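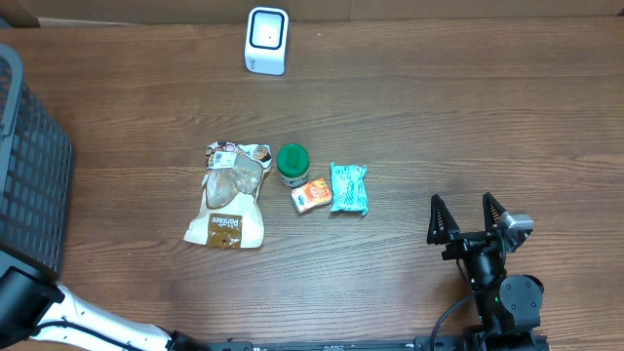
Abb. 1: Brot im Klarsichtbeutel auf einem Holztisch, dahinter ein kleines weißes Gerät

Stand: Januar | Technische Redaktion Solleck
Lesezeit: 3 Minuten

Kapitel 11: Folgenstand und Spoilerschutz einrichten

Dieses Kapitel beschreibt die Einrichtung der Serienverwaltung in der Anwendung Kombo. Vorausgesetzt werden ein aktives Solleck-Konto und mindestens ein angelegtes Zuschauerprofil. Die Einrichtung kann nur durch das Hauptprofil vorgenommen werden. Nebenprofile können ihren eigenen Folgenstand ändern, haben jedoch keinen Zugriff auf die Einstellungen des Haushalts.

11.1 Serie in die Merkliste aufnehmen

1. Öffnen Sie im Hauptmenü den Bereich »Serien«.
2. Geben Sie den Titel in das Suchfeld ein, zum Beispiel »Zeltesance«. Die Suche unterscheidet nicht zwischen Groß- und Kleinschreibung.
3. Wählen Sie in der Trefferliste die gewünschte Fassung aus. Originalfassung und Synchronfassung werden als getrennte Einträge geführt, sofern sich die Folgenzählung unterscheidet.
4. Bestätigen Sie mit »Aufnehmen«.

Die Merkliste fasst je Profil 50 Serien. Ist diese Zahl erreicht, wird die Schaltfläche »Aufnehmen« grau dargestellt. Abgeschlossene Serien können in das Archiv verschoben werden und zählen dann nicht mehr mit.

Hinweis: Pilotfilme, Weihnachtsfolgen und Specials erscheinen unter »Staffel 0«. In der automatischen Reihenfolge werden sie nur berücksichtigt, wenn die Option »Sonderfolgen einreihen« aktiviert ist.

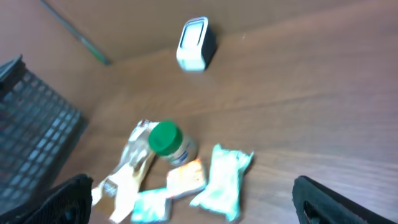
11.2 Folgenstand festlegen

1. Öffnen Sie die Serie aus der Merkliste.
2. Tippen Sie auf die zuletzt vollständig gesehene Folge.
3. Wählen Sie »Bis hierher gesehen«. Sämtliche früheren Folgen werden mit einem Haken versehen.
4. Prüfen Sie die Anzeige »Nächste Folge« am oberen Rand.

Wird eine Folge über Kombo abgespielt, setzt die Anwendung den Haken selbsttätig, sobald der Abspann beginnt. Bei Folgen mit einer Szene nach dem Abspann bleibt die Wiedergabe geöffnet. Die automatische Weiterschaltung beginnt in diesem Fall erst nach dem tatsächlichen Ende der Folge.

Für gemeinsam gesehene Serien kann ein Gruppenstand geführt werden. Rufen Sie dazu »Profile verbinden« auf und markieren Sie die beteiligten Profile. Maßgeblich ist stets der niedrigste Stand innerhalb der Gruppe. Sieht ein Mitglied allein weiter, bleibt der Gruppenstand unverändert.

Achtung: Die Funktion »Stand zurücksetzen« löscht auch Bewertungen und persönliche Notizen zu den einzelnen Folgen. Der Vorgang kann nicht rückgängig gemacht werden. Sichern Sie die Notizen vorab über »Profil«, »Daten«, »Exportieren«.

11.3 Spoilerschutz einstellen

Der Spoilerschutz blendet Inhaltsangaben, Vorschaubilder und Besetzungslisten aus, die über den jeweiligen Folgenstand hinausgehen. Es stehen 3 Stufen zur Verfügung:

Stufe 1: Inhaltsangaben künftiger Folgen werden ausgeblendet.
Stufe 2: Zusätzlich werden Vorschaubilder und Gastrollen verdeckt.
Stufe 3: Zusätzlich werden Folgentitel durch die Folgennummer ersetzt. Kritiken aus dem Magazin Flirkudby werden erst nach der gesehenen Folge freigegeben.

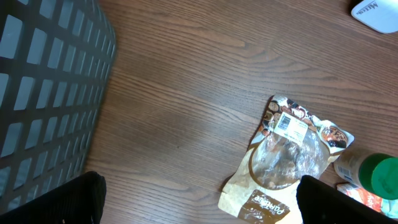
So ändern Sie die Stufe:

1. Öffnen Sie »Einstellungen« und anschließend »Spoilerschutz«.
2. Legen Sie die Stufe für alle Serien fest.
3. Soll für eine einzelne Serie eine abweichende Stufe gelten, öffnen Sie deren Eintrag und wählen Sie »Eigene Regel«.
4. Speichern Sie die Auswahl.

Bei Staffelauftakten empfiehlt sich Stufe 3, da Besetzungslisten häufig bereits Rückkehrer aus früheren Staffeln nennen. Kommentare anderer Zuschauer sind vom Spoilerschutz nur erfasst, wenn die Verfasser sie einer Folge zugeordnet haben.

11.4 Benachrichtigungen zu neuen Folgen

1. Öffnen Sie die Serie und tippen Sie auf das Glockensymbol.
2. Wählen Sie »Bei Erscheinen« oder »Gesammelt am Abend«. Sammelmeldungen werden um 20 Uhr zugestellt.
3. Erlauben Sie Mitteilungen in den Systemeinstellungen Ihres Geräts, falls Kombo dazu auffordert.

Die Mitteilungstexte richten sich nach der eingestellten Schutzstufe. Auf dem Sperrbildschirm erscheinen ab Stufe 2 ausschließlich Serientitel und Folgennummer.

Hinweis: Verschiebt ein Sender die Ausstrahlung, wird der Termin mit der nächsten Aktualisierung des Katalogs angepasst. Bereits zugestellte Mitteilungen bleiben bestehen. Eine Aktualisierung von Hand ist unter »Katalog«, »Jetzt abgleichen« möglich.

Zur Übernahme von Merklisten aus anderen Anwendungen siehe Kapitel 12.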